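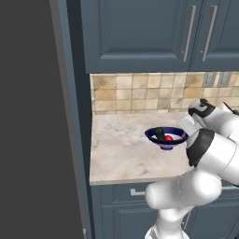
Marble counter, blue-gray cabinets

Hunier Token Holders Group — minutes, August meeting

Start 7:00 pm, online. Chair: Rohani Subramaniam. Notes: Yi-chun Liu (typing as we go, sorry for gaps). 17 members on the call, quorum met.

1. Last minutes
Approved. One fix — item 4 should say "staking pool" and not "lending pool". Yi-chun to correct the posted copy.

2. Treasury
Rohani shared the wallet sheet. Most of what we hold is in stablecoins after the move in spring. Rest is Hunier tokens, still locked. Small loss on the month, all of it from fees and the token price. Question from chat on why fees were so high. Answer: two transfers went out at a busy time of day and got charged for it. Agreed to batch payments from now on.

Hardware wallet backup still not tested. Was on the list last time too. Rohani will do it before next meeting and post when done.

3. Zustell bridge
Long one. Bridge was paused for 7 hours after the bad price feed. Withdrawals backed up, all cleared since. Zustell has posted a write-up but it skips over who can hit the pause button and how many keys it takes. Several people unhappy with that.

Options talked through:
— pull our funds out of the bridge fully
— cap what we keep there
— leave as is and wait for the second write-up

Pulling out fully means giving up the rewards for the quarter. Some felt that's fine, some really did not. Went back and forth. Cap proposed at 24 percent of treasury. Vote: 11 for, 4 against, 2 sat out. Passed. Cap to be looked at again once Zustell answers on the keys.
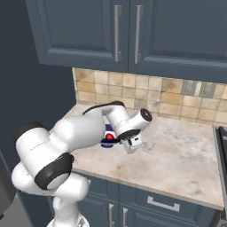
Yi-chun to write to them, short letter, three questions max. Draft goes in the channel first so people can edit. If no reply by next meeting we put full withdrawal back on the agenda.

4. Andrade listing
Andrade exchange still "reviewing" our application. Same word as last month. They now want a market maker lined up before they'll move. Cost not known yet. Rohani against paying for one in this market, volume is thin and we'd just be paying to trade with ourselves. Couple of people said no listing means no new holders. No vote. Rohani to ask for a written quote, bring back.

Side talk about price here, cut short by chair. Reminder that price chat goes in the other channel.

5. Leretska upgrade
Testnet is up. Wallet app needs the new verson before the switch or balances will show as zero (funds are fine, just display). Need a plain notice for holders, not everyone reads the channel. Yi-chun has a draft, will add screenshots.
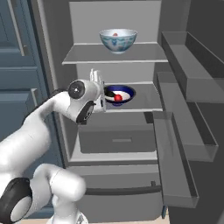

Staking pays out as normal up to the switch, then there's a gap while the new contract fills. Length of gap not clear from the docs. Will ask. Nobody should unstake just for this — goes in the notice in bold.

Also scam warning. Fake "Leretska claim" page going round asking for seed phrases. There is no claim. There is nothing to sign. Two members got messages from it, neither clicked. Link reported.

6. Tax records
Request for a simple export of staking rewards by date. The curent one is a mess, times are all in different zones. Not hard to fix but needs someone to sit down with it. No takers tonight. Carry over.

7. Any other business
— Call time. Later start suggested for west coast people. Poll in channel.
— Old forum to be made read only. No objections.

Actions
Rohani: backup test, Andrade quote
Yi-chun: fix last minutes, Zustell letter, Leretska notice, ask re staking gap, poll

Closed 8:24 pm. Next call after the poll closes, time to be posted.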